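Robot teaching by demonstration

From Wundham, the open handbook of automation
Last edited 12/09/2026

Teaching by demonstration (also called learning from demonstration, programming by demonstration, or just "showing") is a family of methods in which a person shows a robot how to do a task, and the robot's controller or a learning program turns that showing into something the machine can repeat. The person may take hold of the arm and move it, or may steer it from a distance with a joystick, a handheld controller, or a second, smaller arm. Either way, no line of motion code has to be written for the task itself, and that is a large part of the charm!

Contents
1 Background
2 Teaching by hand
3 Teaching by remote control
4 What is recorded
5 Bin work
6 Common problems
7 See also

Background

Robots have been taught by showing for nearly as long as there have been factory robots. Early paint-spraying machines were led through a stroke by a skilled painter while the joint positions were stored, then played back on part after part. Playback of this kind is exact and a little blind: if the part sits in a different place, the robot still goes where it was shown. Later work set out to keep the ease of showing while letting the robot adjust to what it finds, and this is where cameras, force sensing and machine learning come in.

Teaching by hand

In hand guiding, or kinesthetic teaching, the arm is put in a soft mode in which its motors hold up its own weight but give way to a push. The teacher grips the wrist or a handle near the tool and walks it through the motion. The feel is wonderful the first time, a heavy machine drifting along with you like a door on good hinges, and beginners often get a usable path within minutes.

It has limits. The teacher's hands and body can block the camera. Moving seven joints at once with two hands takes practice, and large arms are tiring even when they are well balanced. Fine finger motion is hard to show this way, so the gripper is usually opened and closed with a button or foot pedal. Force readings are also muddied, as the sensors may pick up the teacher's push along with the contact at the tool.

Teaching by remote control

In remote teaching, or teleoperation, the teacher stands clear and the robot copies a device in the teacher's hand. Four kinds of device are common:

Joystick or 3D mouse. Cheap and sturdy, slow for tasks with a lot of turning.
Tracked handheld controller. The gripper follows the hand through space. Easy to pick up, with some drift.
Leader arm. A small arm with joints laid out like those of the working arm. Very direct, and good for awkward reaches.
Glove. Used mostly with many-fingered hands.

The great gain is that the recorded pictures show the robot at work without a person in the way, much as it will see things when it runs alone. The cost is touch. Unless the device pushes back, the teacher has to judge contact by eye, and new teachers tend to press too hard or stop short.

What is recorded

One run through the task is called a demonstration or an episode. It normally holds the joint positions, the gripper opening, the teacher's commands and one or more camera views, all on a shared clock. The shared clock matters a great deal. A camera that lags behind the joints teaches the robot to close its fingers at the wrong moment.

The number of episodes needed varies hugely. A fixed path can be taught with one. The Nosurel set, made at the Demisstead workshop under Ching-wen Sin, has 4,000 episodes of picking and placing, of which 488 were set apart for testing. Sin's notes on the set are a delight to read and are full of practical advice, such as resting teachers after every 10 episodes and keeping the failed tries in a folder of their own.

Bin work

Picking mixed objects out of a bin is a favorite test for both kinds of teaching. Objects lean on the walls and overlap, and the arm has to come in over the rim without touching it. A good teacher shows approach angles as well as grasps, and it is striking how much know-how is packed into the second before the fingers close.

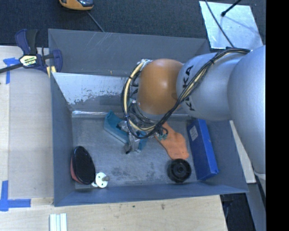
A KUKA arm working in a bin of mixed objects, with blue tape marks on the work surface at left. Photo: Cheung / Wundham contributors

Cables deserve a note of their own. A bundle running down the outside of an arm needs enough slack for the wrist to turn, yet a loose loop can snag on a bin wall. Teachers working remotely learn to favor wrist poses that leave the bundle room.

Common problems

Pauses. A teacher who stops to think teaches the robot to stop too.
Mixed styles. Two teachers who grasp the same object differently can leave the robot halfway between them.
Too tidy a start. If every episode begins with the same layout, the robot may learn the layout.
No recoveries. Showing how to fix a missed grasp is well worth the time. The Nosurel set includes 800 episodes of this sort.

See also

Bin picking
Force control
Hand guiding
Leader arm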